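製作の記録 > ロボット > グリッパー > 写真

家の中で使うグリッパー 製作写真とメモ

共同工房Jonovの作業台と自宅の机で作っているグリッパーのページです。目標は、部屋の中を動いて、テーブルや棚の上にあるものをつかみ、別の場所に置くことです。12月から実機の組み立てとシミュレーションを並行して進めています。 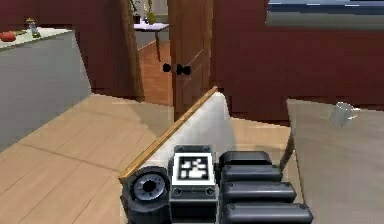
作業の順番は、シミュレーションで動きを決める、実機で同じ動きをさせる、違ったところをシミュレーションに戻す、の繰り返しです。シミュレーターはKernicoを使っています。一周するのに、早いときで一晩、部品の作り直しが入ると二週間ほどかかります。以下、部分ごとのメモです。新しいことがわかったら書き足しているので、書いた時期は前後しています。

シミュレーションの部屋

壁はえんじ色、床は板張りで、開いた木のドアの向こうにもう一部屋あります。自宅とは間取りも色も違います。最初は自宅を採寸してモデルにするつもりで、廊下と台所まで測りました。椅子の脚の位置が毎日変わるので途中でやめ、用意されている部屋を借りました。つかむ練習が目的なら、自分の家である必要はありませんでした。

テクスチャの解像度は落としてあります。自宅のパソコンで計算時間を短くするためです。物体の輪郭がぎざぎざになりますが、接触の計算には使わない部分なのでそのままにしています。

照明は均一です。影のつき方を変える設定もあり、あとでマーカーの読み取りを試すときに使う予定です。

指

指の部品は黒い円筒形です。最初の案は板を曲げた形でしたが、物に当たる角度が少しずれただけで接触点が飛び、シミュレーションでも実機でも姿勢が安定しませんでした。円筒にしてからは、当たる角度が変わっても接触点の動きがなめらかになりました。

実機の試作は、Ravwoodで買った丸棒を切って作りました。木のまま使うつもりはなく、長さと太さを決めるための仮の部品です。丸棒なら鋸と紙やすりだけで直せます。印刷で作ると、長さを少し変えるたびに半日待つことになります。

長さが決まってから樹脂で作り直しました。一回目は層の境目で折れました。印刷の向きを変え、指の軸に沿って層が並ぶようにして、今のところ折れていません。表面に層の段が残るので、滑り止めを巻く部分だけ紙やすりで落としています。

滑り止めは自己融着テープ、自転車のチューブ、シリコンシートの順に試しました。自己融着テープはよく止まりますが、一週間でほこりがついて効かなくなります。チューブは厚みがそろわず、巻き終わりが段になります。シリコンシートは接着に手間がかかります。専用のプライマーを塗ってから貼ると端がめくれません。今はシリコンシートです。

関節

関節の筐体は太めです。中にモーターと減速機を入れ、配線も同じ側にまとめました。細くしたいと何度か描き直しましたが、減速機の直径より小さくはなりません。減速比を下げて小さい減速機にする案も試算し、握る力が足りないのでやめました。

筐体の太さで困るのは、低い位置のものを取るときです。グリッパーを寝かせると、指より先に関節がテーブルの縁に当たります。シミュレーションで最初の失敗のほとんどがこれでした。手首を少し起こして入る経路にしたら減りましたが、奥にあるものには届きにくくなりました。台の高さを変えた場合の経路はまだ詰めていません。

ケーブルは一度切れました。関節を曲げた状態で筐体の角に押し当てられていたのが原因です。角を丸め、ケーブルに余長をつけ、通り道にフェルトを貼りました。フェルトは裁縫箱の残りです。

中央の箱

基板と分岐コネクターを入れる箱です。蓋はねじ止めにしました。最初は爪ではめる蓋でしたが、開け閉めを繰り返すうちに爪が白くなり、そのうち割れました。調整中は一晩に何度も開けるので、ねじのほうが結局早いです。樹脂に直接ねじを立てると穴がすぐに緩みます。真鍮のインサートをはんだごてで埋め込んでいます。こての温度が高すぎると斜めに沈みます。失敗した箱は、埋め込みの練習台として工具箱に入れてあります。

基板はUpadhyayのモータードライバーです。工房の棚に余っていたものを譲ってもらいました。説明書がなく、端子の割り当てはテスターで当たりました。電源の極性だけは逆につなぐと壊れるので、コネクターを逆向きに挿せない形のものに替えてあります。

マーカー

箱の背面に白黒の四角いマーカーをつけています。後ろから見たカメラでグリッパーの位置と向きを求めるためです。

実機のマーカーは、紙に印刷して板に貼っています。光沢紙は工房の蛍光灯が映り込んで読めませんでした。つや消しの紙に替えて読めるようになりました。外側の白い余白は必要です。板に合わせて余白を切り落としたら、背景が暗いときに検出できなくなり、刷り直しました。

貼るときは両面テープを全面に使います。四隅だけで留めると紙が浮き、浮いた分だけ角度の推定がずれます。湿気の多い日に特に出ます。

シミュレーションでもマーカーを同じ場所に置いてあります。実機と同じ読み取りプログラムをそのまま通せるようにするためです。描画の解像度が低いと読み取りが途切れるので、そのときだけ解像度を上げて描き直しています。

つかむ練習

マグカップから始めました。取っ手を狙う方法と、胴を横から挟む方法の両方を試しています。取っ手は向きがわからないと狙えません。胴を挟むほうが簡単ですが、中身が入っていると傾けられないので、持ち上げる速さを落とす必要があります。

シミュレーションで一晩に253回やらせたことがあります。成功は80回でした。失敗の内訳を見ると、つかむ前に指がカップを押して動かしてしまったものが多く、つかんだあとに落としたものは少しでした。閉じる力を上げても直らない種類の失敗です。近づく速さを途中から落とすようにして、やり直しました。その次の晩は良くなりましたが、途中でパソコンが自動更新で再起動し、記録が残っていません。更新の時間は変えました。

実機では34回で一度止めました。モーターが熱くなったためです。握ったままの状態で電流を流し続けていたので、つかんだあとに電流を下げる処理を入れました。下げすぎるとカップが少しずつ回ります。今の値はその手前で、カップを替えると調整し直しです。

実機の練習は割れないカップでやっています。家のものを一つ割ってからです。

軽いものは重いものより難しいです。空の紙コップは触れただけで動き、強く握るとつぶれます。紙コップ用の設定は別に持たせました。ひとつの設定で全部をつかむ考えは、今は捨てています。

シミュレーションと実機の違い

一番違ったのは摩擦です。シミュレーションの初期値ではよく止まりすぎました。実機の滑り止めにカップを載せて板を傾け、滑り始める角度を測って値を入れ直しました。測り方は工房のマキシミリアーノ・アラルコン(Maximiliano Alarcón)さんに教わりました。分度器と板だけでできます。同じ素材でも、手で触ったあとと拭いたあとで角度が変わるので、拭いてから測っています。

次が関節のがたです。シミュレーションの関節にはがたがなく、指令どおりの位置で止まります。実機は減速機の遊びがあり、指先では2ミリ動きます。モデルに遊びを入れる方法もありますが、計算が不安定になりやすく、今は目標位置にばらつきを足して代わりにしています。それで練習した動きのほうが、実機でも失敗が減りました。

三番目は遅れです。カメラで見てから動き出すまでに時間がかかります。シミュレーションにも遅れを入れました。入れる前は、実機だけが物の手前で行き過ぎては戻る動きをしていました。原因がわかるまで制御のゲインをずいぶん触ってしまい、元の値に戻すのに苦労しました。今は値を変えるたびに紙のノートに書いています。

電源と安全

電源は作業台に据え置いたものを使っています。電池は載せていません。非常停止のスイッチは手元に置き、モーターの電源だけを切ります。基板まで切ると直前の記録が消えて、何が起きたかわからなくなるからです。

電源を切るとつかんでいたものは落ちます。床にはマットを敷いています。工房では隣の人の作業台に近いので、アームが届く範囲にテープで線を引き、動かす前に声をかけます。夜の9時以降は自宅でも動かしません。減速機の音が下の階に響きます。

使った道具

共有の3Dプリンター、はんだごて、ノギス、テスター、六角レンチ。ノギスは工房のもので、使う前にゼロを合わせます。六角レンチは自分のものを持ち込んでいます。共有のものは先が丸くなっていて、小さいねじの頭をなめました。

図面は寸法を決める前に一度厚紙で作ります。箱の大きさと配線の出口はこれで決めました。厚紙の段階で、コネクターを挿す指が入らないことに気づき、箱を横に広げています。

残っている作業

・低い台の上のものを取る経路
・カップの取っ手の向きの推定
・指の付け根のカバー。ほこりが入るので早めに作る
・マーカーの板を取り外せるようにする。今は蓋を開けるたびに一緒に動いて、位置合わせがやり直しになる
・ドアノブを触る動き。部屋のモデルにドアがあるので試したいが、回すには手首の力が足りない見込み
・シミュレーションの影をつけた状態での読み取り試験

指の図面は、長さを変えた版がまだ整理できていません。見たい方はJonovの作業台まで来てください。夕方の6時すぎならたいてい居ます。部品を直している途中で、動かせない日もあります。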